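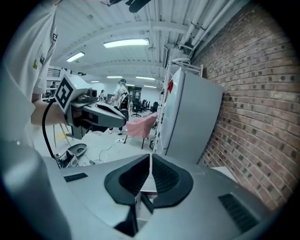
Ceiling and lighting maintenance in the main workshop at Kollisside will be carried out in October, and users of the room are asked to read the arrangements set out in this item before booking space for that month. The work covers the whole length of the room. It takes in the rectangular fluorescent panels, the exposed beams and corrugated panels of the white ceiling, and the bundle of white pipes that runs up where the ceiling meets the wall. The floor, the power outlets and the storage bays in the adjoining corridor are outside the scope of the work.

The contract has been awarded to De Smet, which completed similar work at our Dultau premises last year. Access equipment will be brought in through the rear doors and will remain on site until the work is signed off. The room will be divided into 2 zones and each zone closed in turn, so that half of the workshop stays open at all times. Users will be notified of the changeover between zones by a notice on the door and by the usual email to registered users.

Lighting levels at bench height were reviewed earlier in the year. The standard adopted for general areas of the building is 300 lux, and a higher level applies wherever fine assembly or inspection is carried out. Tubes and diffusers will be replaced on a like-for-like basis, with the colour temperature kept consistent from one end of the room to the other. A proposal to convert the fittings to LED has been deferred to the next capital program and will be considered together with the lighting at Colley.

Dust is to be expected while the beams and corrugated panels are being cleaned. Users with equipment in the closed zone are responsible for covering it or moving it to the open zone before 8 am on the first day of closure. Dust sheets may be borrowed from the stores counter - 25 are available, and they should be returned folded. Items suspended from the ceiling must be labelled with the name of the responsible group. Unlabelled items may be taken down by the contractor and will be held at stores for collection.

Pipework will be inspected from end to end, cleaned and relabelled to match the current building drawings. No interruption to services is planned. Should an isolation become necessary, it will be scheduled outside normal working hours and affected groups will be advised in advance.

Bookings already made for October will be honoured wherever the open zone can accommodate them. Groups needing a clear run of floor are encouraged to contact Facilities early, as space will be allocated in order of request. The workshop at Dultau may also be used during this period by anyone who has completed the site induction.

Enquiries about access, storage or bookings should be directed to the Facilities desk on extension 818, or made in person at the stores counter between 9 am and 4 pm.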